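Worngate Community Health Council
Minutes of the regular meeting of 6/29/19
Held at the Skokau Skills Center, Worville

Chair: Nighat Sethi
Present: council members as signed in on the attendance sheet, the Center's education lead, and members of the public.
Apologies: received from the member for Bugti ward and from the library representative.

1. Opening

The Chair opened the meeting and thanked the Center for the use of the seminar room. Members were reminded that the business part would be kept short so that the visit could start on time.

2. Minutes of the last meeting

Approved with one correction. Under item 5, "Bugti Street clinic" should read "Bugti Road clinic." The secretary will fix the posted copy.

3. Matters arising

Bus shelter at the clinic: the town has agreed to move it closer to the entrance. Work is expected in July.

Large-print leaflets: the printer delivered 300 copies. Two boxes went to the senior center and the rest are in the storage closet at the council office. Members who want some for their own ward should ask the secretary for the key.

Parking complaint: no reply yet from the property manager. The secretary will write again.

4. Finance

The balance stands at $3,521. The only payment since the last meeting was for the leaflets. A member asked if the hall deposit had come back. It has not. The Chair will call the hall.

The report was accepted.

5. Visit to the robotics training room

The meeting moved downstairs for the open day. The education lead met the group at the door and asked that bags and coats be left on the hooks outside. Members of the public were invited to come along, and most did.

5.1 Introduction

The education lead explained that the room is for practice only and that no patients are treated in the building. Trainees come from hospitals in the region and book the room by the half day. They start with simple exercises on the console, such as moving rings from peg to peg, and go on to suturing when their supervisor signs them off.

She said the word "robot" gives some visitors the wrong idea. The instruments used that day do not do anything by themselves. A person sits at the console, looks into the viewer and moves the hand controls, and the instruments follow. The movements are scaled down, so a large movement of the hand makes a small one at the tip.

A member asked if the machine could be set to finish a stitch by itself. The answer was no, not on the equipment at the Center. There is research on automating parts of the task in other places, and the Center follows it, but it is not part of the training.

5.2 Demonstration

A senior trainee sat at the console and worked on a suturing pad. The view from above the pad was shown on the wall screen so that everyone could follow. The education lead talked the group through it and took questions as it went on.

She explained that the wrist behind the jaws is the part that matters most for sewing. It bends and turns in ways that a straight instrument cannot, which helps the operator bring the needle through at the right angle. Passing the thread from one instrument to the other is practiced many times before a trainee is timed on it.

The member for the north ward asked how the operator knows how hard to pull. On this equipment there is no feeling of force in the hand controls. Trainees learn to judge it by eye, from how the thread and the surface of the pad move. The education lead said broken threads are common in the first weeks and are treated as part of learning.

There was a question about the pads. They are used more than once, and thread from earlier stitches is often left in place until the pad is changed. The Chair asked if worn pads could be passed on to the high school for its health careers class. The education lead will find out. See actions.

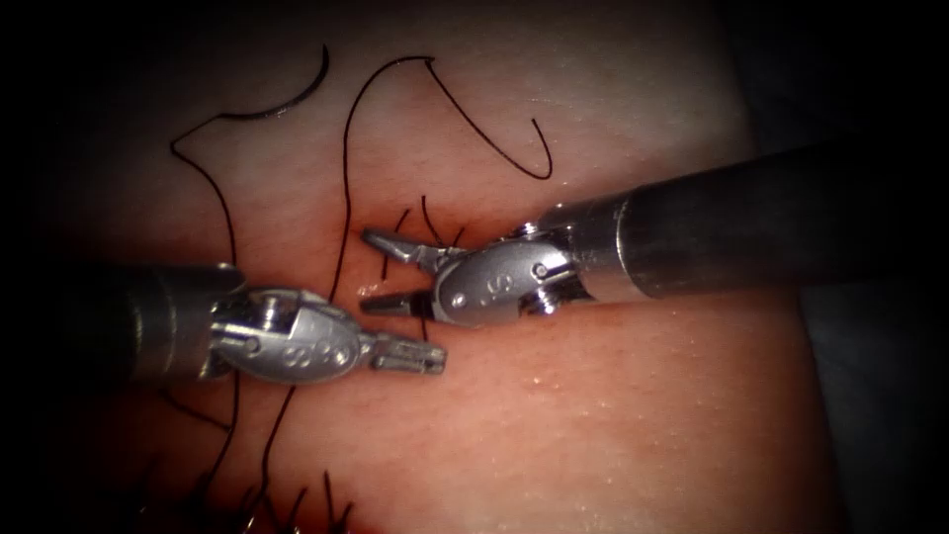
Item 5.2: the two instruments over the suturing pad, with black suture thread across it.

5.3 Visitors at the console

Members were offered a short turn each on the peg exercise, with the suturing pad put away first. Eight people took a turn. Comments noted afterward: the viewer was clearer than expected, the foot pedals were confusing, and the chair needs to be set up properly before starting. One visitor had trouble seeing into the viewer with bifocals and was shown how to adjust the headrest.

5.4 Questions from the public

A resident asked if people in Worville would be offered robotic surgery at the local hospital. The education lead could not speak for the hospital. The Chair said the council would put the question in writing.

Another resident asked if a patient can refuse to have the robot used. The education lead said patients should raise this with their surgeon when they talk about consent, and that other methods may be available depending on the operation. The resident felt this should be made clearer in leaflets. The Chair agreed that it was a fair point and asked for it to be minuted.

A third question was about cleaning. The training instruments stay in the training room and are never sent back for use on patients.

The Chair thanked the education lead and the trainee. The group went back upstairs.

6. Discussion of the visit

Members found the visit useful. Two members said they had expected something more automatic and now understood it better. One member was still uneasy about the lack of feeling in the controls and would like to hear from a surgeon about it. It was agreed to ask the hospital to send a speaker to a later meeting.

It was also suggested that the council's web page carry a short note on the visit - plain wording, no more than a page. Agreed.

7. Any other business

The door at the Bugti Road clinic is sticking again. The secretary will report it.

A member asked that agendas go out earlier. The Chair said she would try, but reports need to reach the secretary on time.

8. Actions

Chair: call the hall about the deposit. Write to the hospital about local plans for robotic surgery and ask for a speaker.
Secretary: correct the last minutes, write again about parking, report the clinic door, draft the web page note.
Education lead, Skokau Skills Center: find out if worn pads can go to the high school.

9. Next meeting

To be held in July at the council office. The date will be posted on the notice board and the web page.

The Chair closed the meeting.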